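Mummont library hours cut from September, Sunday opening goes

Quick one as the meeting ran late. The town council voted last night to shorten hours at the Mummont library, starting in September. Sunday opening is gone. Weekday closing moves up to 6 p.m. from 8.

The numbers as read out - 3,527 visits on Sundays last year, down from the year before. Katia Serra, who chairs the budget group, called the drop "small but steady." Several people in the room didn't like that. Fabian Rainer got up twice to say the count left out the weeks the front door was being fixed and everyone came in through the side.

A petition with 2,984 names was handed in before the vote. It asked for Sunday afternoons only, 1 to 5. Serra said the council would "look at it agian in spring." No date given.

Siu-fong Tseng has run the homework table on Sundays for years. She wants to move it to the Leltby Street hall, if the hall will have it. 23 kids signed up right now, mostly middle school. Hall wants a deposit. She's asking round for that.

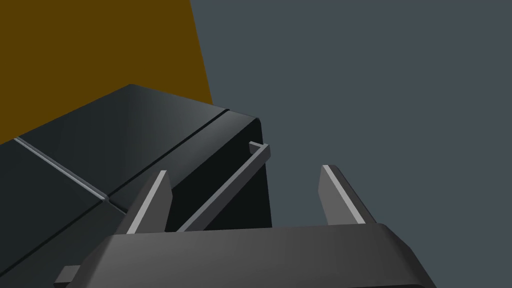
## What changes, what doesn't

- Monday to Friday: 10 a.m. to 6 p.m.
- Saturday: same as now, 9 to 4
- Sunday: closed
- Book drop stays open all hours, both slots
- Holds kept for seven days, same as before
- Late fees - still none

The bookmobile stop at Weerasinghe Road stays. There was a rumor it was going, and Shih-chieh Fung from the library desk said no, it was never on the list. Large print and the seed drawer are staying put too.

Staff: no layoffs, per Serra. Two part-time jobs will go unfilled. Fung wouldnt say which two.

Reading group people, your 6:30 slot obviously doesn't work anymore. Chak-lun Kuo is taking votes on a new time, sheet is at the front desk til Friday. Noon Saturday is ahead so far.

Next council meeting starts at 7 p.m., upstairs room. Public comments go first this time.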